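El planificador no tiene la culpa

Opinión
17 de enero de 2018

Llevo suficientes años escribiendo software para brazos robóticos como para haber asistido a tres entierros del planificador de movimiento. En los tres hubo discursos. En el primero lo enterraban los del control reactivo, en el segundo los de la optimización de trayectorias y en el tercero, el que estamos celebrando ahora, los del aprendizaje de extremo a extremo, que han traído mejor catering que los anteriores. El difunto, mientras tanto, sigue acudiendo a trabajar todas las mañanas en casi cualquier fábrica donde un brazo tenga que esquivar una columna.

Escribo esto porque en Ledia, la empresa donde paso los días discutiendo con un árbol de transformadas, acabamos de cerrar un proyecto que durante meses tuvo un único culpable oficial. Cuando la pinza se quedaba temblando a un palmo de la caja, era el planificador. Cuando rozaba el borde, el planificador. Una vez se fue la luz en la nave de Barredo y alguien preguntó en el canal si habíamos tocado algo del planificador. Yo, que lo mantengo, contesté que no con una educación de la que todavía presumo.

El problema, cuando por fin lo encontramos, era un reloj. El ordenador que leía las cámaras y el que mandaba consignas al brazo llevaban vidas independientes, como esos matrimonios que conservan la casa por la hipoteca. Entre la hora de uno y la del otro había una diferencia de 90 milisegundos. Para un ser humano, 90 milisegundos es nada. Para un sistema que cierra un lazo de control sobre lo que cree estar viendo, es trabajar con el periódico de ayer. El brazo corregía un error que ya había corregido, se pasaba, veía el nuevo error con el mismo retraso y volvía. De ahí el temblor. Habíamos dedicado semanas a ajustar ganancias para disimular un fallo que se arreglaba sincronizando dos relojes, cosa que la humanidad sabe hacer desde bastante antes de inventar el robot.

No cuento esto para avergonzar a mis compañeros (que también, un poco), sino para llegar a lo que me interesa: la extraña jerarquía social del software en robótica. Arriba del todo está el algoritmo, que tiene nombre propio, artículo y conferencia. Un escalón más abajo está el modelo, que tiene vídeo. Después, a mucha distancia, viene todo lo demás: las marcas de tiempo, la calibración, el formato de los registros, el programa que reproduce un registro para ver qué pasó, el que comprueba que los ficheros de configuración dicen lo que uno cree que dicen. A todo eso lo llamamos «herramientas», con el tono en que otras familias dicen «el cuñado».

En las ofertas de empleo se ve muy bien. Se buscan expertos en percepción, en planificación, en control. El que escribe la herramienta de calibración no se busca: aparece. Suele ser el último que entró, o el que una tarde dijo en voz alta que aquello se podía hacer mejor. En Ledia fui yo, y el comentario lo hice en marzo. Desde entonces mido la edad profesional de la gente por su capacidad de callarse en las reuniones.

Mi colega Dindo Lagman sostiene la tesis contraria, y como la sostiene con argumentos y además invita al café, la expongo. Según él, las herramientas son un síntoma. Si necesitas un programa de 336 opciones para reproducir un experimento, el experimento está mal diseñado, y pulir el programa solo sirve para que el mal diseño resulte cómodo. Lo de las 336 opciones no es una exageración retórica. Es nuestro reproductor de registros, y una de ellas desactiva otra que ya no existe. Dindo piensa que las políticas aprendidas acabarán tragándose la mayor parte de este andamiaje: menos módulos, menos fronteras entre módulos, menos sitios donde esconder un reloj torcido.

Me gustaría creerlo. Tengo a mi cargo muchas de esas fronteras y las regalaría con lazo. Pero cada vez que miro de cerca un sistema aprendido de los que deben jubilarme, encuentro que la complejidad no se ha marchado, se ha mudado al piso de abajo. Antes estaba en el código que decidía; ahora está en los datos con los que se aprende a decidir. Y los datos, para desgracia de todos, también llevan marcas de tiempo.
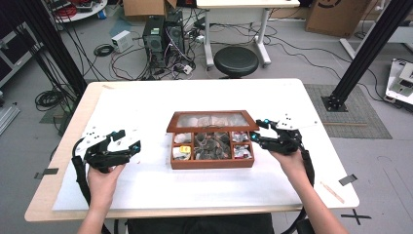 Pongamos una tarea de manipulación cualquiera hecha con las dos manos. Lo que se enseña en la presentación es la red. Lo que hay debajo es una secuencia de poses de cada pinza, otra de aperturas, otra de imágenes, y la esperanza de que el instante que el fichero llama «ahora» sea el mismo en todas. Si la mano izquierda va adelantada respecto de la derecha, el modelo aprenderá con enorme diligencia una coreografía que no ha ejecutado jamás ninguna criatura de este mundo. Y la aprenderá sin protestar, que es lo peor que tienen las redes. Mi planificador, cuando le das un disparate, por lo menos te devuelve un error, normalmente en inglés y normalmente ofensivo.

Luego están los sistemas de coordenadas, sobre los que podría escribir una ópera. Un agarre visto desde la cámara, el mismo agarre visto desde la base, el mismo visto desde la pinza: tres verdades compatibles siempre que alguien haya anotado cuál es cuál. En el proyecto anterior al que he contado, un subcontratista nos entregó las rotaciones como cuaterniones con la parte escalar al final. Nosotros la esperábamos al principio. Es un desacuerdo que divide a la profesión con la saña de las guerras de religión y que, a diferencia de estas, se puede resolver con una línea de documentación. No la había. El brazo hizo lo que le pedimos, con una elegancia que recordaré siempre, y se llevó por delante un trípode.

A los responsables de presupuesto les suele costar ver dónde está el negocio en escribir esa línea. Lo entiendo. Una herramienta que funciona no produce ningún acontecimiento. El vídeo de un robot que coloca un objeto se puede proyectar ante un cliente; el de un programa que rechaza un registro porque le falta la versión de la calibración tiene, lo reconozco, menos tirón. Yo lo proyecté una vez. El cliente miró el móvil y mi jefe me miró a mí.

La moda de este invierno consiste en resolverlo por la vía de la plataforma. Hay quien ha oído hablar de Zistbridge, que promete conectar cualquier sensor con cualquier controlador mediante una sola capa intermedia, y quien defiende Esex, que promete lo mismo pero con gráficos. Hemos probado las dos. No son malas. Zistbridge, en concreto, tiene un sistema de registro más decente que el nuestro, y lo digo con el dolor de quien ha escrito el nuestro. Lo que ninguna de las dos puede hacer es saber que tu cámara estampa la hora cuando termina de transmitir la imagen en vez de cuando la captura. Eso lo tiene que saber una persona, y esa persona tiene que haberlo medido, y después tiene que haberlo escrito en algún sitio que no sea un mensaje privado a otra persona que dejó la empresa.

Con la planificación pasa algo parecido, aunque aquí confieso interés de parte. Se le reprocha al planificador clásico que necesite un modelo del mundo, como si fuera un capricho. Quiere saber dónde está la mesa, cuánto mide la caja, si la tapa está abierta. Qué pesado. Las alternativas que se nos ofrecen también necesitan saberlo, lo que ocurre es que no lo preguntan: lo deducen, y cuando lo deducen mal no queda ninguna variable a la que señalar. En el código clásico puedo abrir el depurador y encontrar una mesa colocada 10 centímetros por debajo de la mesa. Es humillante, pero se tarda una tarde. En una política aprendida, la mesa equivocada está repartida en pequeñas dosis entre todos los pesos, y la tarde se convierte en otra campaña de datos.

No estoy pidiendo que se deje de investigar en aprendizaje. Yo mismo uso una red para proponer agarres y la defendería ante un tribunal: lo que antes hacía con reglas escritas a mano, y eran muchas reglas y casi todas empezaban por «excepto», ahora lo hace ella y mejor. La tapa abierta de una caja, un envoltorio arrugado, un sobre que cede al tocarlo son cosas que a la geometría le sientan fatal. El planificador recibe la propuesta, comprueba que se puede llegar sin romper nada y la ejecuta. Se llevan bien. Los que se llevan mal son los equipos, que se sientan en plantas distintas y tienen presupuestos distintos, y usan metros unos y milímetros otros.

Lo que pido es más aburrido. Que cuando un proyecto se reparta en percepción, planificación y control, alguien cobre por lo que queda en medio. Que el formato de los registros se decida antes de grabar el primero. En Ledia lo decidimos después, y el script que convierte los viejos a los nuevos tiene más de 90 casos especiales; a tres de ellos les hemos cogido cariño. Que la calibración lleve fecha, y que el sistema se niegue a arrancar si la fecha es de otra época. Que los relojes se comprueben en el arranque y no en el funeral.

También pediría que dejáramos de presentar cada arquitectura nueva como la última, aunque ahí sé que predico en el desierto. Los congresos se llenan de entierros y una resurrección no cabe en cuatro páginas a doble columna. Dindo, que ha leído un borrador de este texto, dice que me he vuelto sentimental con un programa de búsqueda en espacios de configuración, y que dentro de unos años nos reiremos los dos. Le he contestado que acepto la apuesta siempre que fijemos por escrito cuándo empieza a contar el plazo y con qué reloj.

Mientras tanto, esta mañana ha entrado una incidencia nueva. El brazo de Barredo se detiene a medio camino y no da explicaciones. En el asunto pone «fallo del planificador». He abierto el registro y le falta la versión de la calibración.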